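# The finger trade

There are 118 ways to pick up a plug, according to the chart on the wall at Gelari, and most of them are marked in red. Gelari occupies the upper floor of a former carpet warehouse in Brevstead, and what it sells is an opinion. Firms that want a machine to do a fiddly job send in their grippers, Gelari tries them on the fiddly job, and a report goes back saying which one was least annoying.

I went in November, when the question before the house was fingers. A robot arm can cost as much as a decent car, yet the part that touches anything is often a pair of plastic lumps somebody drew up before lunch. Gelari was comparing two sorts: a blunt, straight-sided wedge, printed in a green so dark you need a window to be sure of it, and a curved black claw that looks as if it belongs on something that lives under a rock.

Neither was on a robot. The fashion now is to hold the gripper in your own fist and do the job yourself, while cameras take it all down for a machine to study later. It saves wear on the robot and transfers it to the human wrist.

I was allowed a go with the wedges. Opened wide over a white table they feel enormous, like being handed a pair of doorstops and asked to thread a needle. The print lines still show on the flat faces, and at Gelari they like them left alone, on the theory that a bit of roughness is free grip.

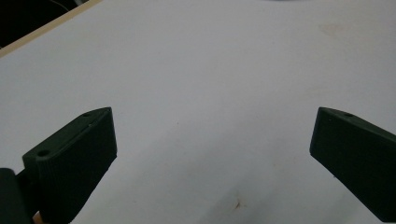 Free grip is a myth, if you ask Wirnmont, which makes rubber pads and might be expected to say so. Its reply to Gelari's last report ran to four pages and held that bare printed plastic polishes itself smooth within a fortnight of real work, after which you are picking things up with soap. Gelari printed the reply in full and went on using bare plastic.

The wedges do have their champions. They are good with boxes, blocks, books and anything else that has had the courtesy to be made with flat sides. They are cheap, and when you drop one you print another. Shown a round plug they tend to squeeze it the way you squeeze a wet bar of soap, with much the same outcome, and I spent a good part of my morning under the table.

The claws are another matter. They close around a thing, which suits a plug, and they are slim enough to get in beside a socket without blocking your view of it. Against that, the curve means you are never quite sure which bit is touching. My own score with them was 2 clean insertions before coffee, and I was told this was respectable in the voice people use for children's paintings.

The proper trial uses both hands, one gripper in each, and a white power strip laid flat on a board. Each gripper wears a grey triangular plate on top, the left one dotted like a domino, likely so that the system can tell where it is and how it is tilted. Cables run off both, and you learn to move like someone carrying two full cups past a dog.

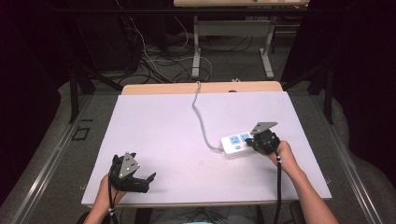
## What the numbers say

Gelari's log stood at 1,417 attempts when I left. The claws had a success rate of 61 per cent on plugs, comfortably ahead of the wedges, and a poor record on anything thin and flat. Kozma, whose controller software sits behind the whole business, would like everyone to settle on one finger so that it can stop supporting the rest. It has been asking for some time.

The report is due on 22nd December. I am told it will recommend the claws for plugs and the wedges for boxes, and that the client had been hoping for a single answer it could put in a purchase order.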